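Pressemitteilung

Tarier räumt den Küchentisch auf: Steckdosenleisten in Farbe, Körbe an die Wand
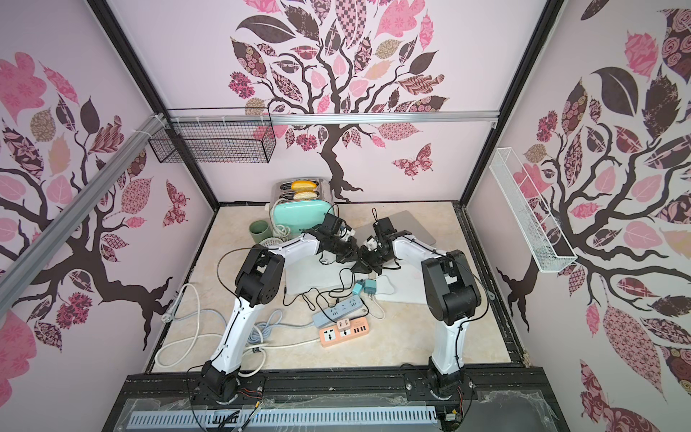

Toaster, Laptop, Ladekabel – alles auf einer Platte

Nonness, im Februar. Der Einrichter Tarier zeigt ab Montag im Ausstellungsraum Nonness seine neue Reihe für kleine Arbeits- und Frühstücksplätze. Name der Reihe: Pearce. Gedacht für alle, die da frühstücken, wo sie später auch arbeiten. Also für ziemlich viele.

Grundlage ist eine helle Platte im Marmormuster mit schwarzem Metallrahmen. Darauf ein mintgrüner Toaster mit zwei Schlitzen, ein salbeigrüner Becher, ein silberner Laptop. Strom kommt aus zwei Leisten, eine hellblau, eine orange-rosa, letztere mit USB-Buchsen. Beide liegen vorne, in Griffweite. Verstecken wollte man sie bei Tarier nicht, deshalb auch die Farben.

Wände mitnutzen

Auf kleiner Fläche wird es schnell eng. Körbe gehören deshalb nach oben: ein schwarzer aus Drahtgeflecht an der Rückwand, ein langer weißer rechts. Die Tapete ist blassrosa, mit großen Bäumen und Schmetterlingen. Kräftig gemustert, ja. Im Ausstellungsraum bleibt sie das ganze Frühjahr hängen, danach wird gewechselt.

Was es gibt, was es kostet

Die Reihe umfasst 37 Teile, alle einzeln zu haben. Körbe, Matten und Becher sofort lieferbar, die Platte auf Bestellung. Das Starterset mit Platte, Rahmen und 2 Körben kostet 127 Euro. Toaster und Laptop gehören nicht zum Set. Die Tapete wird als Bahn verkauft, Muster zum Mitnehmen liegen am Eingang aus – so lange der Vorrat reicht.

Auslieferung im Umkreis von 60 Kilometern übernimmt die Spedition Stolteck, auf Wunsch mit Aufbau. Termine dafür bitte direkt im Laden absprechen, telefonisch geht es derzeit leider nur vormitags.

Vorschau für Presse und Handel

Montag, 10 Uhr, Ausstellungsraum Nonness. Kaffee und Toast gibt es auch. Anmeldung formlos, eine kurze Nachricht an die Pressestelle genügt. Parkplätze im Hof, Einfahrt von hinten. Preisliste und Maßblätter liegen vor Ort bereit oder werden auf Anfrage zugeschickt.

Abdruck frei, Beleg erbeten.

Tarier, Pressestelle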